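3.2 Skating Load and Shift Structure

Shift data were collected over one full season from 16 women's club hockey teams, all of which played on standard North American ice. Each skater wore a chest-mounted inertial unit under the shoulder pads. The unit was switched on before warmup and left running until the end of the third period. Shift boundaries were marked by hand from the bench by a team manager and then checked against the acceleration trace. When the two disagreed by more than one second, the trace was used.

After goaltenders and skaters with fewer than five games were removed, 2440 shifts remained for analysis. Load was computed as the summed change in acceleration across three axes, divided by shift length. We did not adjust for body mass. Holzer and Bisht argue for such an adjustment in men's junior play, but the spread of body mass in our sample was narrow and the corrected values ranked the skaters in nearly the same order.

Defense and forward shifts differed mainly in shape. Forwards reached peak load early and declined over the second half of the shift. Defense pairs showed a flatter curve with a late rise, which we attribute to backchecking after a turnover — the most common way for a defense shift to run long. Power-play shifts were treated as a separate class and are not included in the curves.
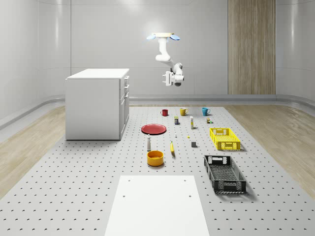

3.3 Roster Turnover and Line Stability

A line was called stable if the same three forwards started at least 50 percent of its even-strength shifts in a game. Teams with many first-year skaters used fewer stable lines in the opening month, as expected. The gap closed before the winter break for all but two teams. Both of those teams had lost their starting center to injury, and their coaches reported changing lines between periods.

Returning graduate students were coded as returning players even when they had sat out a season. Rathore used the opposite rule in the Griltow League study, so the turnover values given there should not be compared directly with ours. Transfer players were coded as new. Line combinations were taken from the official game sheets, which were complete for 87 games. Games with a missing or unreadable sheet were dropped from this part of the analysis but kept in Section 3.2.

The relation between line stability and load was weak. Skaters on stable lines took slightly shorter shifts, with no clear change in load per second. We tested whether the effect depended on the score at the start of the shift and found a small difference only when the team was trailing by two or more goals. Coaches in that position tend to shorten the bench, and the shift lengths may reflect this choice more than any property of the line itself.

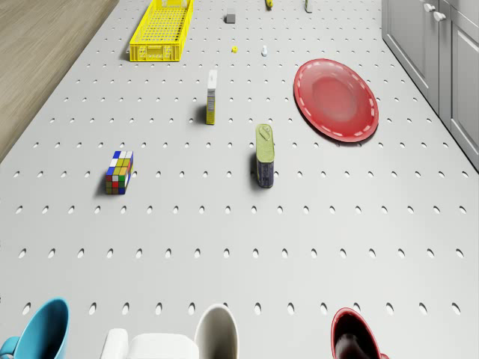
Figure 3. Overhead view of a gray pegboard tabletop with a yellow plastic basket; computer rendering.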